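In praise of the jacket on the sofa

I have a soft spot for the clothes that don't make it back to the wardrobe. Everyone has one or two. They live on the banister, on the bedroom chair, on the hook that was meant for the dog lead, and above all on the sofa, and we've all been taught to feel slightly guilty about them. I'd like to argue that we shouldn't! A piece of clothing left out in the room where you sit is usually a piece of clothing you love, and I think a home is better for having it there.

My favourite kind is the varsity-style jacket, the soft sort with striped ribbing. It's too warm to be a cardigan and not waterproof enough to be a coat, so it falls between every category a tidy person has ever invented. Coat hooks are for coats. Drawers are for jumpers (and it never quite fits in a drawer, because of the bulk). So it goes over the sofa, where it looks marvellous. Red on grey is one of the great colour pairings of ordinary life, and you can have it for nothing just by coming in and taking your jacket off.

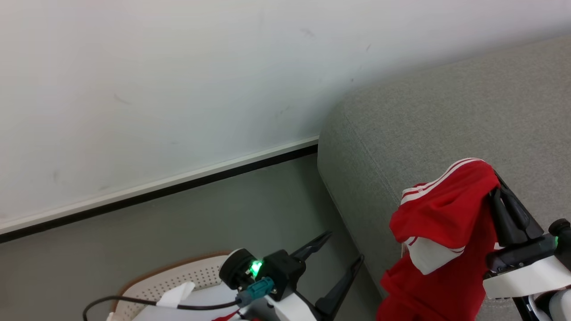 The case against grey, and for it

People are very rude about grey sofas. I've read so many pieces telling me that grey is over, that we should all be buying mustard or forest green, and every time I think of how well a plain grey sofa gets on with whatever lands on it. A green sofa has opinions about your clothes. A grey one will take a red jacket, a blue blanket or a heap of clean towels and make each of them look as if it had been chosen.

The same goes for white walls, and I mean proper lived-with white walls, with a scuff or two in them. When I moved into my flat on Herlow Road I repainted the living room twice in the first year, chasing every little mark. I have not touched it in 6 years now and I like it far more. The marks stop the room from feeling like a showroom, and they take the pressure off everything else. You can put a jacket down in a room like that. You couldn't in the kind of living room I saw in the Stelitz brochure, which has 98 pages and, as far as I can find, not one item of clothing in it. Where do those people put their things when they get in?

I can hear the tidy people objecting, and they do have a point. One jacket is a pleasure and five are a laundry problem. Leave things out long enough and you start sitting on them, then you lose the remote inside a sleeve, and then a visitor has to perch on the very edge of the cushion out of politeness. I've been that visitor. I've also been the host, I'm sorry to say.

So I do have a rule, and it's a simple one: the sofa gets one garment, and it has to be the one you're going to put on next. When you want to leave a second thing there, the first has to be picked up and dealt with. I don't find this a chore at all. Lifting up a soft jacket and giving it a shake is one of the nicer small jobs going. You get a proper look at it, too, which you never do when you're dragging it on in the hall at ten to eight.
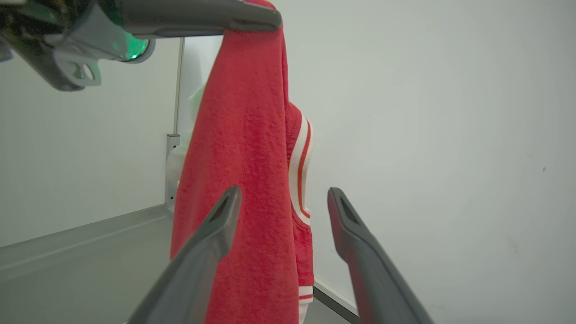
I paid £28 for mine in a second-hand shop called Devadiga, one wet afternoon in June when I'd gone out in a T-shirt like a fool. It has been worn to death ever since. The elbows have gone bobbly and one cuff is looser than the other, and I wouldn't swap it for a new one. A bit of pilling seems to me a perfectly good thing in a fabric. It comes from rubbing against bags and seat belts and other people's coats, and I'd much sooner wear a jacket that has been out and about than one that has spent its life in the dark on a padded hanger.

I do own a fabric comb, and I use it perhaps twice a winter, mostly under the arms. Any more than that and you begin to thin the cloth. As for washing, cool and inside out, then flat over the airer with the ribbing pulled gently back into shape while it's damp. Red jackets with white stripes need a wash to themselves the first few times, as I learned from what was once a white stripe and is now a very fetching pink.

Would I ever hang it up? In August, yes, when it's too hot even to look at. The rest of the year it can stay on the arm of the sofa, ready for the moment the heating goes off and I want it without getting up.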